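Stelley clear-object fault

The Stelley clear-object fault was a defect in the grasp planning software of the Stelley manipulation simulator, developed by Handbridge. It caused simulated robot arms to close or descend on an object while a transparent item stood in the same line of approach. The fault was identified in April by Halima Kaijage, an engineer at Handbridge, during a review of kitchen counter tasks.

Of 3,126 trials in the review set, 468 ended in an unplanned contact. The depth module treated glass surfaces as empty space, and the planner therefore left them out of its collision map. Opaque objects were mapped correctly. Trials that combined a glass bowl with a glass slab were the most affected.

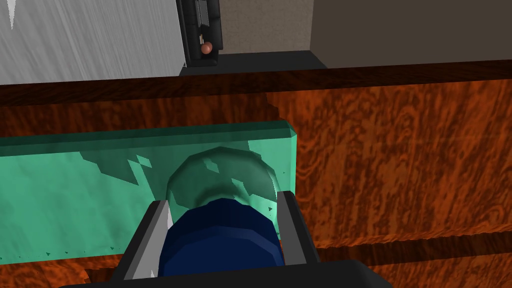
Xolani Fourie later traced the defect to a rendering setting that had been carried over from an earlier release. A corrected version, named Makokha, gave transparent objects a solid outline for planning purposes. In a repeat of 76 of the failed trials, 2 still ended in contact. Both involved overlapping glass items and remain listed as open in the project's fault register.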